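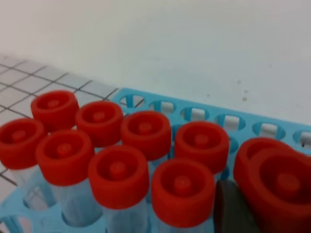 Kit on trial: the Plivier tube handling arm

Print this item | E-mail this item

Quick one this month, the bench is booked again after lunch. The Plivier has been on loan from Naleo since March and goes back soon, so notes now while I still have them.

What you get – a small tabletop arm, two-finger gripper, wrist camera, power brick, one USB cable (too short, bring your own). No rack, no tubes, no mat. We used the capped tubes from the prep room and one of our own blue racks. Setup took most of a morning and most of that was the software license. The printed guide is for the older version and the menu names dont match.

Pricing as quoted to us: $1,328 for the arm and gripper, $1,652 with the wrist camera. Get the camera. Without it you are typing in positions by hand and every time somebody bumps the bench you start over. Flistham site bought the cheaper one and has already asked about the upgrade.

A grid mat under the work helps a lot. Put the rack down square to the lines, tape the mat, done. Any printed grid will do, Naleo sells one but I wouldn't bother.

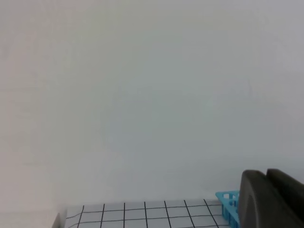 The Plivier at the bench, with rack and grid mat.

Good stuff first. Grip is gentle. Force setting goes from 1 to 6, we stayed on 2 for plastic tubes and never felt the need to go higher. Fingers are wide and rounded, fine for a cap, clumsy when the neighboring holes are full. Leave a gap between tubes if you can spare the rack space. Teaching a new pick is easy – move the arm, press save, move it again. Anyone who has used the label printer can manage it.

Not so good. The camera view is wide and anything close to the fingers goes soft, so line up on the caps further out. Clear tubes are hard for it, colored caps much easier. The arm is slow. Noticeably slow. For a handful of tubes you will beat it by hand every time, it only makes sense for jobs you would rather walk away from. And it does not unscrew caps, whatever the flyer seems to say. Pick, move, place.

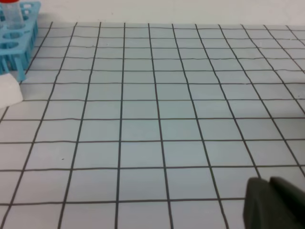

Support is by e-mail only and the replies come overnight, which was OK for us. Spare finger pads come from the Miyazaki warehouse so order early, ours are still in transit. Warranty is 2 years on the arm, less on the gripper, check the sheet before you sign anyhting.

Would I buy it? With the camera, yes, for a teaching bench or a small prep room. For the main lab no. Sign-up sheet is by the door if you want a turn before it goes back. Log off when your finished please.

Print this item | E-mail this item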